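Basket weaving in Stindodport

Basket weaving in Stindodport is a household craft practiced in the port town of Stindodport and in the villages of the Kolta valley behind it. The craft is known mostly for low, open baskets made for use inside the home. Larger baskets for fish and for fruit were also made in the past, but very few people make them now.

History

The oldest baskets from the area that still exist were made for the fish market. They were round and deep, with two handles, and they were woven from willow which was cut along the river Kolta. A market book of the town lists 903 baskets as rented to the fishing boats in one season. The boats paid for each basket that did not come back, and for this reason many weavers put a personal mark under the base.

When wooden boxes, and later plastic ones, came to the market, the weavers lost their main buyers. Some families moved to the village of Moffat, where the fruit growers still needed baskets for the harvest in July. Others began to make smaller pieces for the house - trays for bread, sewing baskets, and shallow baskets for things that are taken off at the door.

Materials

The willow is cut in winter, after the leaves have fallen. It is sorted by length, tied in bundles and left to dry. Before weaving, the rods are put in water until they bend without cracking. Rods with the bark left on need a longer time in the water than peeled rods.

Today many weavers also use imported rattan, which is more even in thickness and is easier to find in the shops. Older weavers in Moffat do not always accept rattan work as belonging to the local craft, and the question is still discussed.
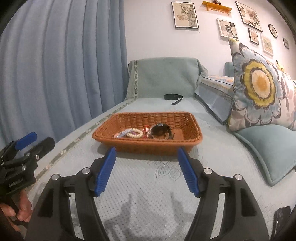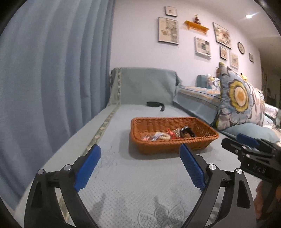
Shape and technique

The weaver starts with the base, and then the stakes for the sides are put in and bent up. In the rectangular type, the corners are the most difficult part. If the stakes at a corner stand too close together, the weave becomes loose on the long sides. Most weavers round the corners a little to avoid this problem. The sides of a shallow basket usually open outward toward the rim, as in the orange-brown basket on the sofa, so that small things such as a bracelet or a wristwatch are easy to see and to pick up. The rim is made last, and it takes much of the working time.

There are two common ways to finish the rim. The rolled rim is faster and is used for simple work. The braided rim needs longer rods and more strength in the hands, and the price of the basket is higher.

Teaching

The craft was taught inside families until Afaf Darwish opened a workshop in a former net store near the harbor. She had learned from her grandmother in Moffat, and she wrote down the local names of the tools and of the weaves, over 40 words in all. Several of these words are not known in other parts of the coast.

The workshop later moved to Clumormont, a district on the hill above the port, where it has two rooms. One is used for lessons and the other for storing willow. Beginners make a round base first and do not start with a rectangular one.

See also

Willow growing in the Kolta valley
Stindodport fish market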